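Plaltent Two-Finger Gripper
Home > Workshop Hardware > Arms and Grippers > Plaltent

Parts kit for one gripper, or a pair for two-arm builds
Designed by Tala Hourani at the Uleck shared workshop
Print files included with every kit

Overview

Plaltent is a small electric gripper you print and put together yourself, made for hobby arms and for anyone who wants two arms working across from each other on an ordinary table. We send the bag of metal and electronics, you run the printer. It began as a replacement for a clumsy claw on the Steyn desktop arm and grew from there, mostly by being taken apart on a Saturday-sized mess of a bench and put back together with one piece changed.

It's at its best with soft, floppy things. Towels, socks, cleaning rags, cloth bags, the sort of stuff that slides out of a hard plastic jaw or bunches up the wrong way. We love this kind of work! A block sits still while you make your mistakes. A towel has a new shape every time you touch it, and getting two arms to agree on where its edge is can eat an entire evening in the nicest way.

What comes in the kit

Servo with horn and matching screws
Linear rod and bearings for the finger slide
Screws, heat-set inserts and washers, bagged by step
Textured grip pad material, enough for two sets of fingertips
Servo cable and strain relief clip
Camera mount hardware (camera sold separately)
Print files for all plastic parts, plus the editable source

The pair kit has everything doubled, along with the long cable set. You'll need your own filament, a screwdriver, a hex key set and a soldering iron for the inserts.

Specifications

Power: 24 V
Maximum opening: 91 mm
Rated load, held at the fingertips: 300 g
Printed parts, one gripper: 146 g
Fingers: wedge shape, replaceable
Wrist plate: fits Steyn and Pilico arms, blank plate file for others
Assembly: screws and inserts, no glue except under the pads

Two-arm setup

If you have the room for it, build the pair. One gripper can pick a towel up, but two can hold it by the corners and keep it open, and that changes what you can try. Bolt the arms down facing each other with the cloth area between them, then jog both grippers by hand before you run anything. Go slowly the first time. You want to know how far each wrist can turn before the cables complain.

Our own pair at Uleck is set up over a blue tabletop, and we've kept it that way through several rounds of changes to the finger design.

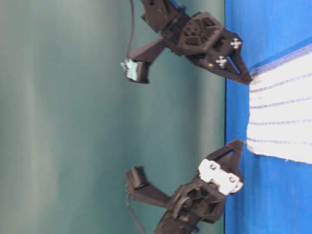 Towel edges are the first thing we try with any new set of fingers. The trick is to bring both grippers in low and line the tips up with one side of the cloth, each near its own corner, and to leave the rest of the towel alone for the moment. With a white towel on a blue table the edge is easy to pick out by eye, even where it goes a little ragged, and the wedge fingers let you aim a point at the spot you want. The open lattice in the body plates is there to save plastic and weight, and it does make the print look great – we won't pretend that had no part in the decision. Keep the cables in a gentle curve going back from the gripper. A cable pulled straight at the middle of the range will be too short at the end of it.

Printing the parts

Print the fingers first. They're the parts you'll learn the most from, and they're quick enough that a bad one doesn't hurt. Lay each finger on its side so the layers run along its length. Fingers printed standing up look nicer and snap sooner (ask us how many are in the scrap tub).

The body plate goes flat on the bed with no supports. If the thin ribs in the lattice come out stringy, drop the temperature a little and slow the outer walls down before you start changing anything else. The slide blocks want a clean bore. Run a drill bit through by hand, turning it with your fingers, until the bearing goes in with a firm push.

Any filament you trust is fine for the body. For the fingers we like something with a bit of give. Color is up to you, of course. Black with a few white parts is what the Uleck bench tends to have on the shelf, so that's how our builds come out, and mixing the two makes it easier to talk someone through a repair over the phone. "The white piece" is a lot faster to say than a part number.

Putting it together

Set the inserts while the body plate is still bare. Let each one sink under the weight of the iron, then press it level with something flat and cold. Fit the rod and blocks next and slide them from end to end. They should move with a light push and no gritty feeling. If they drag, loosen the end screws, slide the blocks back and forth a few times, and tighten again with the blocks near the middle.

Center the servo before the horn goes on. This is the step people skip! If the horn is a tooth or two off, the fingers will meet before the servo reaches its stop and it'll sit there pushing and getting hot. Leave the horn screw a little loose, close the fingers by hand, check that the tips meet, then snug it down.

Pads go on last. Wipe the plastic, press the pad down from the tip backward, and trim it with a fresh blade. Leave the gripper closed overnight with a scrap of cloth between the tips.

Pinching cloth

You don't need much force. A light squeeze on a raised fold beats a hard squeeze on flat fabric, so let the fingers come down slightly open, touch the surface, and close. The cloth rises between them and you take it by the ridge. A hem gives the tips something thicker to close on, and it's worth going after one if your towel has it.

The wrist camera earns its place here. From across the room, a good pinch and a near miss look the same. From the wrist you can see what has been caught and how it's folded. Tilt the camera so both fingertips sit near the center of the view, with enough cloth beyond them that you can tell where the fold is headed.

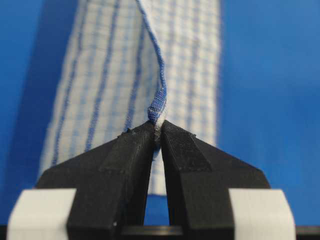

Plaltent fingertips closed on a fold of blue-checked cloth, wrist camera view.

When you're checking your own view, look at the gap under the pinch as well as the tips. If you can follow the fabric down through it, you'll know a lot more about what the fingers have hold of. Stripes and checks are a big help too. A plain white cloth gives you very little to judge by, and a woven pattern bends right along with the fold.

Works with

Steyn desktop arm, all wrist types
Pilico Mini and Pilico Long, with the adapter ring (in the box)
Other arms using the blank plate file. Draw in your own bolt pattern and send it to us if you'd like it added to the shared folder

The controller board on the Pilico Mini needs a separate supply for the gripper. Don't run it off the arm's own power pins.

Care and spares

Pads pick up lint, and a linty pad slips. Roll a bit of tape over them at the end of a session. Swap them when the texture has gone smooth. Check the finger screws every few weeks and put a drop of light oil on the rod if it starts to squeak. Spare pads, servo horns, rods and the insert bag can be ordered one at a time, and finger files are free to download in the standard and long shapes.

A softer fingertip for thin fabrics like pillowcases is on Tala's bench now. She's hoping to have files up in May.

Workshop builds

Uleck members can put a gripper together on site using the shared printers. Bring your kit and your own spool, and sign up for the long bench so there's space to lay the parts out. Parts for the body plate take the longest, so start those before you open the hardware bags.

Questions about fit or adapter plates go to Tala Hourani through the contact form. Please include the arm model and a sketch of the wrist holes with measurements.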